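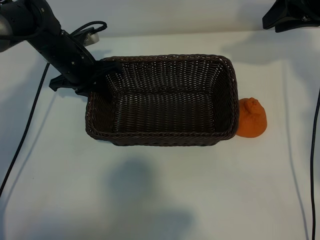
Kirui asked at the last review whether the baskets would hold up to daily use, or whether the money would be better spent on plastic bins. The question is answered in the second section of this report.

Category: Grants in Progress
3 min read

Pantry and produce room, Nallbridge: report to the Rovach Fund for July

Purchases

We bought 18 woven baskets with the second part of the grant. All are rectangular, with straight walls and a braided rim. Dark brown was the only color the supplier had in that size. With delivery the order came to $1,126, almost all of the amount set aside for containers. The remaining shelf labels will come out of our own supplies budget.

Condition and use

The baskets went into use on the produce tables the week they arrived. Two have loose strands at the rim and have been moved to bread, where the load is lighter. The others show no damage so far. The open weave lets crumbs and soil fall through, so the white tabletops need wiping more often than they did with the cardboard trays. We have added this to the closing routine.

Plastic bins would be easier to wash. They would also cost more at this size, and we had trouble with fruit sweating in the ones we borrowed from Pondine in the spring. We recommend staying with the baskets for dry produce and buying 5 plastic bins for greens and anything that arrives wet.

Layout

Squash and citrus now have their own table near the door. Empty baskets are stacked under it at the end of each session. The Sunday session has been the slowest to restock, mainly due to the distance from the cold room, and we plan to move one table closer before the next report.

Still to do

Shelf labels in large print. A price for the plastic bins. Repair or replacement of the two damaged baskets, which the supplier has agreed to look at.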